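**Number puzzle** (also number board, tile board): a kids' puzzle where numbered pieces go in a tray or frame. Used in preschools and at home. Not the same as the sliding kind, see *Sliding puzzle*.
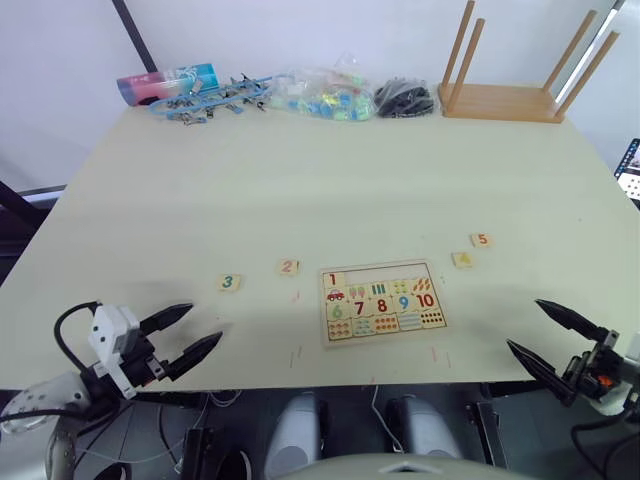
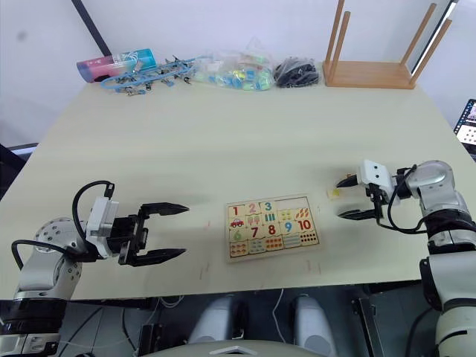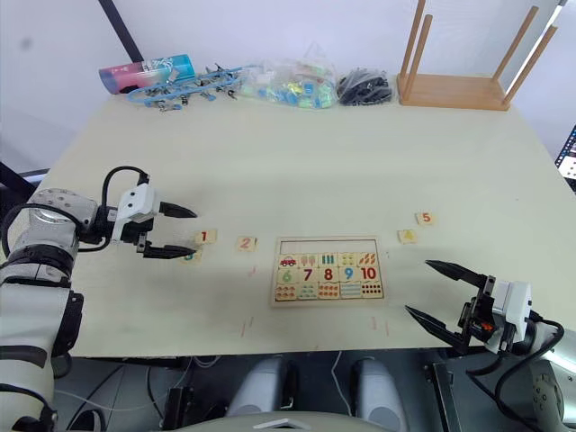
*Wooden number puzzle board on a table, three views.*

## Types

Small sets stop at 6. Bigger ones go to 100, mostly for school use. Some have knobs, some dont.

## History

Early sets sold by Cedus, a Jonthorpe toy maker. Bezawit Alemneh's guide lists 464 sets, 2 of them by Yazdani. Date of the first Bondano set unknown, needs a sorce.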